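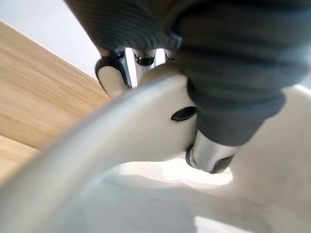 Moving the hedge, one year on

Apr 11, 2026

Last spring I wrote about the overgrown privet along the north side of our lot and said I would report back once it was dealt with. It took longer than I planned, so there are two posts' worth of notes in this one.

The hedge ran the full length of the driveway, 127 feet of it. The people who owned the house before us had let it go for years. By the time we moved to Pedbridge it was taller than the garage gutters and so wide that you had to fold in the passenger mirror to get by. I had been shearing the driveway side every summer, and all that did was make a thin green shell over a lot of bare brown sticks.

I looked at two choices. One was to rip it out and put up a fence. The other was to cut it back hard and let it grow again from the base. I got a price on each. Removal and stump grinding came in well over the 1,000 dollars I had set aside, and that was before any fence. The cut came to 478 dollars with hauling, from a two-man outfit called Brisberg that works mostly on this side of the county. I went with the cut.

Timing

I wanted it done in August, when I had a week off. Brisberg told me to wait until the end of winter, before the buds opened. A privet cut to the ground in late summer pushes out soft growth that the first hard frost can kill, and then it has spent its reserves for nothing. So I waited, and we looked at the ugly hedge for another fall.

What they did

They took the whole row down to 30 inches. I had been thinking of going lower, but I wanted something left to mark the property line, and they were fine with either. The main stems were thicker than I expected, a few as big as my forearm. They used a saw for those and loppers for the rest, and made the cuts at a slight angle. It took them one morning. The chipper was the loud part.

They also pulled out what had seeded itself in the middle of the row – two mulberries, a small maple and a lot of wild grape. I would have missed the mulberries until they came back over the top of everything. Those were dug out with the roots. If you only cut a mulberry it will be back by July.

I kept one load of the chips and let them haul off the remainder. The chips went on the path behind the shed, where they are still holding up.

The first few weeks

It looked terrible. There is no other way to put it. From the street it was a row of stumps with a view of our trash cans. A neighbor asked if it had died. I had a few doubts myself until the first green dots showed on the old wood, low down and mostly on the south side.

I put down a general shrub fertilizer from Stesby, the slow kind in the green bag, and two inches of compost. Then I ran a soaker hose along the row and used it once a week when there was no rain. I did nothing else until June.

Shaping

By June the new shoots were over a foot long. I cut them back by half. It feels wrong to do this when you have been waiting for the thing to grow, but it is what makes each shoot branch. I did it again six weeks later. Both times I kept the bottom a little wider than the top so that light gets to the lower leaves. The old hedge was the other way around, wide at the top, and the base had gone bare.

I bought a pair of Bălan hand shears for this and I like them. They are heavier than my old ones and the blades can be taken apart for sharpening. I would not want to do a tall hedge with them, but for one at waist height they are fine.

Where it stands now

Three plants out of the row did not come back. They are all at the street end, where the plow piles snow, and I suspect road salt. I have dug them out and will put in something tougher, maybe bayberry. I have not decided.

Everything else has filled in well. It came through the winter with some broken tips and no real damage, and the leaves are opening now. It is thick down to the ground on the driveway side and a bit thin on the lawn side, where it gets the afternoon shade from the oak. I plan to keep it at four feet, which I can reach without a ladder.

Next job is the oak. It has a dead limb over the lawn and that one I am not touching myself.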